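Neighborhood watch notes: bikes, sheds and one very loud alarm

Well, it's been a month! I know a lot of you have been asking what went on behind the Ginden Street garages in February, so I'm going to put down what I know and leave out the stuff I only heard over the fence.

Somebody went down the alley in the small hours and tried the side doors of the garages, starting at the Machala Avenue end. Most were locked. Two weren't. Out of those two went a pair of bikes, a cordless drill set and (this one hurts) a kid's scooter that had been a birthday present the week before. One of the bikes has since turned up leaning against the fence by the Flurkano car wash with a flat front tire. The drill and the scooter are still missing, and so is the other bike, a dark green ladies' one with a wire basket.

The police came out the next morning and took reports from both households. I talked to the officer for a while on my front steps and she was very patient with me. What she wanted most was serial numbers. Neither family had them written down. I went straight out to my own garage after she left and guess what, I didn't have mine either! So I spent the evening on the floor with a flashlight turning the bike upside down. It's under the pedals on most of them, stamped right into the metal, and you may need to wipe off some gunk before you can read it.

We're doing another marking night at the Benudus Hall. Doors open at 6:30 p.m. and we'll have two engraving pens going, plus the little stickers for windows. At the last one we got through 87 items, mostly bikes and mowers, and ran out of stickers by 8. I've ordered more this time. Kids are welcome, dogs too if they can stand the buzzing.
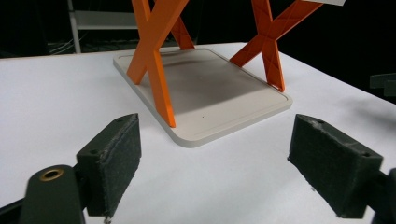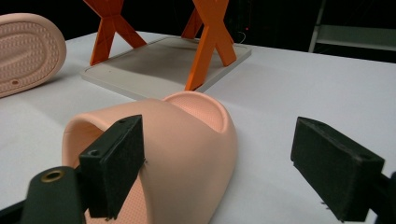 Orange X-shaped legs on a gray plate, and a pale pink slide sandal.

Now, the alarm. If you live anywhere near the corner you heard it. That was a shed alarm on Machala Avenue, brand new, and it went off at 3 in the morning four nights in a row. I called it in the first night and I'd do it again. The owner has been round to everybody on the block to say sorry, and it looks like a loose shelf was setting it off whenever the wind got up. The shelf is fixed. I've slept like a log ever since.

A few of you wrote to ask if you should call when you see a person trying doors, or wait until you're sure. Call. Use the emergency line if it's happening right then, and the regular desk number if you find something gone in the morning. Please don't go out there in your robe and chase them, and yes, I'm looking at one particular household on Ginden Street. You were very brave and also you had no shoes on.

The alley light behind number 97 is still out. I've reported it twice now and got a ticket number both times. If a few more of us put in a report it might move up the pile, so if you have five minutes, there's a form on the city website under street repairs. Put "alley" in the box or it goes to the wrong department, I found that out the slow way.

Last thing, we need people for the evening walk. Right now there are eight of us taking turns and it would be so much nicer with a few more. It's one loop, up Ginden and back down the alley, and we usually end up chatting by the mailboxes for longer than the walk took. Drop a note in my box if you'd like to come along.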